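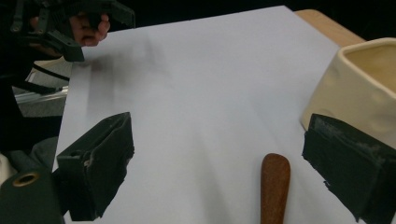 **Covering tabletops for a craft fair: paper roll or cloth?**

**glenys_o**
I do a craft fair every February and rent two tables. The last few times I used plastic party covers from the dollar store and they rip on the corners before lunch. I'm thinking of switching to plain white paper off a roll. It would double as something to write prices on. Does anyone do this? What weight of paper should I get? I sell small stitched items, mostly needle books and bookmarks, so nothing heavy sits on it.

**tapewright**
Yes, I've done paper for years. You want butcher paper or white kraft. Don't get the thin stuff sold for kids' easels, it wrinkles if you lean on it. Mine is a 1,000 foot roll and I'm still on it. The roll is heavy, so cut what you need at home and carry it in a tube.

**Sewwandi B**
I'd go with cloth. Paper looks like a seafood boil to me. A flat twin sheet in a dark color costs very little at a thrift store and covers a table to the floor on the front side, so you can keep your boxes under there. Small pale things get lost on white paper too. What color are your needle books?

**glenys_o**
Mostly blues and greens, a few cream ones. The cream ones would be a problem on white, I hadn't thought of that. I do need to hide boxes.

**tapewright**
You can put the cream ones on a tray or a piece of felt. As for the boxes, run a second length of paper down the front and tape it underneath.

**Sewwandi B**
And then somebody kicks it and you have a hole at shin height all day.

**tapewright**
Then you tape on another piece. Takes a minute. A sheet gets coffee on it and you're stuck with the stain until you get home.

**jchauhan_prints**
I sell block prints and I use both. Dark cloth to the floor, then one sheet of white paper on top, only as wide as the table. The cloth hides the boxes and the paper gives me a clean surface to write on. If the paper gets dirty I pull it off and put down a new one. I bring three spares.

One warning about writing prices on it. I did that once with a marker and it went through to the cloth. Use pencil or test your marker first. Also people move things around and then the price is next to the wrong item. I went back to tags.

**glenys_o**
Tags it is. Does the paper slide around on the cloth?

**jchauhan_prints**
A little. I fold the ends under and clip them with those spring clips for picnic tables. On bare wood I use painter's tape on the underside. Don't tape the top of a table that isn't yours. I got charged 35 dollars by a hall for tape marks on the finish and I'm pretty sure some of them were there when I arrived.

**Afroza**
Is your fair indoors or out? If it's outdoors forget paper completely. I had a whole length of it come up in the wind with my stock on it. Cloth with clips or those fitted covers with elastic.

**glenys_o**
Indoors, in a school gym. There's a draft when they open the loading doors but not wind.

**Afroza**
Then paper is okay. I still prefer fitted covers. I paid more for mine but they don't need clips and they go in the washer. You do have to know the table size before you buy. Ask the organizer if they're six foot or eight foot. At my last one they said six and half of them were eight.

**tapewright**
Which is a point for paper. You cut it to whatever shows up.

**Afroza**
Sure, if you remember the scissors.

**Sewwandi B**
How do you get the curl out? The one time I tried it the ends rolled up and knocked over my business cards.

**tapewright**
Roll it the opposite way the night before and leave it with a rubber band on. Or lay it flat under a rug for a couple of days. It won't come out perfectly smooth but once you have things sitting on it you don't notice. Creases from folding are worse, so don't fold it to fit in the car.

**jchauhan_prints**
Seconding the no folding. I iron mine on low from the back if it gets bad, no steam.

**glenys_o**
Okay, plan for now: navy sheet from the thrift store on each table, paper on top of one and bare cloth on the other for the cream stuff. I'll buy a short roll before I commit to a big one. Organizer says the tables are six foot, but I'll pack scissors.

**Sewwandi B**
Wash the sheet first. And get a king size if they have one, a twin is going to be short at the ends on an eight foot table.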